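Workshop notebook – Sotmont, motorcycle section
Entry dated July 13, 2019
Entered by Etelka Jakab; read and initialled by Tamás Gál

Subject: charging fault on the Deák touring machine, and preparation of the same for overseas delivery

1. State of the job at opening

The machine was booked in during June with a complaint of a flat battery after short runs. The owner is posted abroad and has asked that it be delivered to the shipping agent, Sevach, in running order and with a written record of all electrical work. The battery had been replaced once already by another workshop and the invoice is in the folder. No invoice for the regulator was found, so the regulator is taken to be the original part until shown otherwise.

Tamás Gál carried out the first checks before I took over. His notes give a resting voltage of 12.4 and a voltage of 12.9 at a fast idle, with the headlamp on. The second figure is too low. He also recorded that the main fuse holder was discoloured on one side, and he replaced the holder and the fuse. The charging voltage did not change after that work.

2. Checks made today

Battery removed and left on the bench charger overnight, then load tested. It held up well and was refitted. I do not propose to charge the owner for another.

Stator disconnected at the plug behind the left side cover. Resistance between each pair of wires was even. No continuity to earth on any of the three. AC output measured with the engine running and the plug apart: the readings rose evenly with engine speed on all pairs. The stator is therefore passed as sound and the primary cover need not come off. This saves the gasket and most of a day.

Regulator output measured at its own plug, then again at the battery terminals. At the plug, 14.1 volts. At the battery, 12.9, as Tamás found. The loss is in the wiring between the two and the regulator is not at fault. I have crossed out the order for a new one.

Earth side tested first. Loss from the regulator body to the battery negative was small enough to leave alone. I cleaned the earth stud anyway and refitted it with a new shakeproof washer.

Positive side: nearly all of the loss was found in one length of the loom, under the seat, where an accessory feed for heated grips had been joined in. The joint was a crushed connector wrapped in tape. Under the tape the strands were green and several had parted. The feed was not fused.

3. Repair

Loom opened for a hand's width either side of the joint. Damaged wire cut back to clean copper and a new length let in, soldered and sleeved. The heated grips now have their own fused feed from the battery, through a relay switched by the ignition. Fuse fitted: 10 amps. The fuse position is marked on the diagram in the folder, and a copy of the diagram will travel with the machine.

After repair, charging voltage at the battery was 14.0 at a fast idle with the headlamp on, and 13.8 with the grips switched on as well. Both are acceptable.

Road test of 59 kilometres, out by the reservoir and back through Urby. No warning lamp, no smell, fuse holder cool to the hand on return. A slight weave was noted at higher speed and is entered separately under tyres.

4. Other matters on the same machine

Rear tyre: squared off in the centre but legal. The owner is to be told in writing. He may prefer to have it changed on arrival, where the price may suit him better.

Front brake fluid: dark, changed. The lever is firm.

Clutch cable: adjusted, two turns at the lower end. It should be looked at again at the next service.

Left pannier lock: stiff. Lubricated, now works with the spare key only. The main key is worn. Note for Sevach that both keys must go with the paperwork.

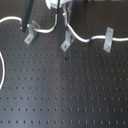

The accessory wiring is to be clipped before the seat goes back on, and I should like this done to one standard on all machines from now on. The old grip feed had lain loose over the frame rail and had been rubbing there for a long time, to judge by the mark in the paint. The manner I have in mind: laid in easy curves, held by a bracket at intervals, with no sharp bend anywhere. On a motorcycle the fixings will be rubber-lined clips and must leave enough slack at the steering head for full lock in both directions. Cable ties pulled tight over bare loom are no longer acceptable in this section. Tamás has asked whether this applies to machines already in progress. It does.

5. Preparation for shipping

Sevach requires the tank to be nearly empty, the battery disconnected with its terminals covered, and the alarm switched off. Their sheet also asks for the mileage to be written down in the presence of a second person. Tamás will witness.

Mirrors and screen to be removed and packed in the left pannier. Loose fasteners to be bagged and labelled. The owner's own tool roll stays under the seat and is to be listed.

The shipping frame has not yet arrived. If it is not here in 3 days I shall telephone Sevach again. The machine may stand in the rear bay until then, on the trickle charger.

6. Outstanding

Clips to order, 2 sizes, lined. Tamás.
Letter to owner concerning rear tyre and worn key. E.J.
Labour on the regulator order to be taken off the job card.
Loss test on the positive side to be added to our charging fault sheet, before the stator check. It would have found this one in ten minutes.

E.J.
Seen, T.G. – the torque figure for the earth stud is missing, please enter.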